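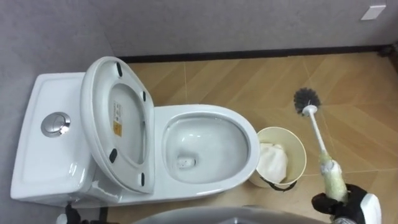

チケット番号 1609
件名:トイレ掃除の遠隔操作教示で、右手首が遅れて追従する
登録者:Prasert Prasertsri
担当:Radek Šimko
状態:対応中

登録内容(Prasert)
お世話になっております。Noiphanの教示作業を担当しているPrasertです。日本語に不自然なところがありましたら、すみません。

ブラシで便器の内側をこする作業を、遠隔操作で教えています。ブラシを持ち上げて、便器の上まで運ぶところまでは問題がありません。しかし、ブラシの毛が内壁に触れてから手首を回すと、右腕が私の手より遅れて動きます。遅れは約106ミリ秒です。左腕では同じ現象を確認していません。

試したこと
1. 操作側の装置を再起動しました。変化なしです。
2. 手首の速度上限を下げました。遅れは少し小さく感じますが、動きが不自然になり、教示データとして使いにくいです。
3. 柄を握る位置を変えました。端に近いところを握ると、症状が強く出ます。

ログは共有フォルダの2421番に置きました。ご確認をお願いいたします。

返信(Radek)
ログを拝見しました。接触の直後に、右手首の力制限が働いています。制限が働いている間は指令が平滑化されるので、操作している方には遅れとして感じられると思います。次の二点を教えてください。
・柄のグリップ部分は、手首の負荷設定に入っていますか。
・便座とふたは、両方上げた状態で記録していますか。

返信(Prasert)
負荷設定は初期値のままでした。ブラシの重さは入力していません。便座とふたは、どちらも上げた状態で統一しています。

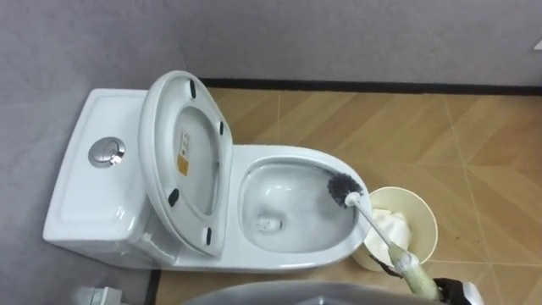 縁の近くをこするときは、柄が斜めになり、手首の角度が可動範囲の限界に近くなります。そのため、力制限だけでなく、関節の限界も関係しているかもしれません。私の理解が間違っていましたら、ご指摘ください。

返信(Radek)
そのご理解で合っています。両方が重なっている可能性が高いです。まずブラシの重さと長さを負荷設定に入力し、保存後に腕の原点合わせをやり直してください。その後、台車を便器に少し近づけて、肘に余裕がある姿勢から始めてください。速度上限は元の値に戻してかまいません。

返信(Prasert)
ご指示のとおりに設定しました。奥の壁側をこする動きでは、遅れをほとんど感じなくなりました。手前側では、手首を大きく回したときにまだ少し残っています。新しいログの番号は1071です。

もう一つ質問があります。設定変更の前に記録した教示データは、学習から除いたほうがよいでしょうか。Duangjaiさんは、運ぶ部分だけなら使えるのではないかと言っています。

返信(Radek)
接触前の区間は使えます。接触後の区間には「除外」のタグを付けてください。手前側の件は、1071のログを見てから午後4時までに返信します。それまでチケットは開いたままにします。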